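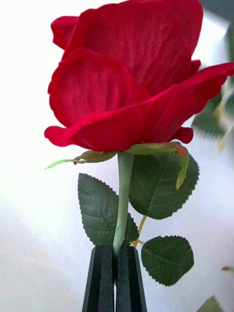 Economic History of Transport, Unit 4: Paying for the Ships
Handout prepared by Innes Dalgleish
Reading time: 2 minutes

1. Scope

Last week's notes dealt with the supply of steel plate. This unit covers how a medium-sized shipyard met its costs between the laying of a keel and the delivery of the vessel. The case used throughout is the Jandbridge yard, whose contract ledgers survive for most of the period. The wages books do not, apart from one volume kept by the joiners' shop.

2. Instalment contracts

The buyer paid in stages. At Jandbridge the usual stages were signing, keel, frames, plating, launch and delivery. The share due at each stage varied with the standing of the buyer and the state of the order book. When berths were full, the yard asked for 30 per cent on signing. When they were empty it took much less, and in two cases nothing.

Students should note the effect on cash. A yard with several ships at the plating stage could look well supplied with money and still be making a loss on each hull. The bank balance is a poor guide to profit in this trade. Use the cost accounts where they exist.

3. The Tamwood order

Tamwood Line ordered 11 cargo steamers of one design. The ledger gives the hull cost of each in turn. Cost per hull fell up to the fifth ship and then levelled off. The fall came mainly from labour in the mould loft and the frame shed, where templates could be used again. Engine costs hardly moved, as the engines were bought in from Tefera at a fixed price.

The yard's letters claim that the whole saving was passed to the buyer. The ledger does not support this. Compare the two sources before the seminar.

4. Overheads

Overheads were charged as a percentage of direct wages. This method was simple, but it loaded too much on to work done by hand and too little on to work that used the heavy presses and cranes. Repair jobs therefore appeared dearer than they were. The purchase of the Zoduten plate press made the error larger, and the rate was not revised until the following February.

5. Reading and task

Read folio 467 of the contract ledger (copy in the course box). Work out the sum outstanding at launch and state which costs you have left out. One side of paper.

Comments

R. says: In section 3, does hull cost include launching expenses? The ledger has a separate column.

Innes Dalgleish says: It does not. Treat launching as a separate charge.

marlinspike says: The copy of the folio is missing its right-hand column. Is there another?

Innes Dalgleish says: A new copy is in the box.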